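Proyecto Risska: puesta a punto y mantenimiento de la pinza de dos dedos

Informe de proyecto, asignatura de Sistemas Automatizados
12 de julio de 2023

3. Montaje y ajuste de la pinza

La célula Risska se compone de un brazo, una pinza de dos dedos y una mesa de trabajo gris. Cuando recibimos la célula, los dedos no cerraban en paralelo: la punta derecha llegaba antes que la izquierda y las piezas blandas se giraban al agarrarlas. El primer trabajo del grupo fue corregir este defecto.

Desmontamos los dos dedos, limpiamos las guías con alcohol y pusimos otra vez los tornillos en cruz, sin apretarlos del todo. Después cerramos la pinza con la fuerza mínima, esperamos a que los dedos se asentaran uno contra el otro y entonces apretamos. El manual del taller Hermans recomienda hacerlo con la pinza abierta, pero de esta manera no conseguimos repetir la posición.
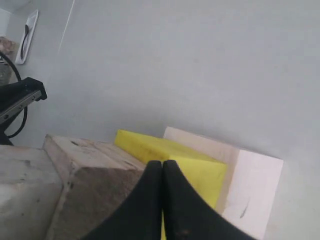
Figura 4. Pinza cerrada sobre los bloques de prueba, vista desde la cámara de la muñeca.

En la figura 4 se puede comprobar que los dedos se tocan en las puntas, redondeadas, y que la junta entre ellos es estrecha. Para las pruebas elegimos bloques de materiales distintos: madera gastada, con cantos irregulares, y espuma amarilla. La espuma es la más difícil, porque se deforma y el programa Drerulex interpreta a veces que la pieza ya está sujeta.

Hicimos 31 agarres con el ajuste antiguo y fallaron 16. Con el ajuste nuevo repetimos la misma serie y fallaron cuatro, todos con espuma. No hemos podido saber si la causa es el umbral de fuerza o el desgaste de los dedos.

3.1 Plan de mantenimiento

Cada 400 ciclos: limpiar los dedos con un paño seco y mirar la junta con la cámara de la muñeca.
Cada 3000 ciclos: desmontar los dedos, revisar los tornillos y repetir el ajuste con la pinza cerrada.
Después de cada choque: parar la célula y calibrar el cero antes de continuar.

Los cables se tienen que revisar también con el brazo en los extremos de su recorrido. En el puesto Gollholm, que es del mismo modelo, esta revisión queda pendiente para agosto.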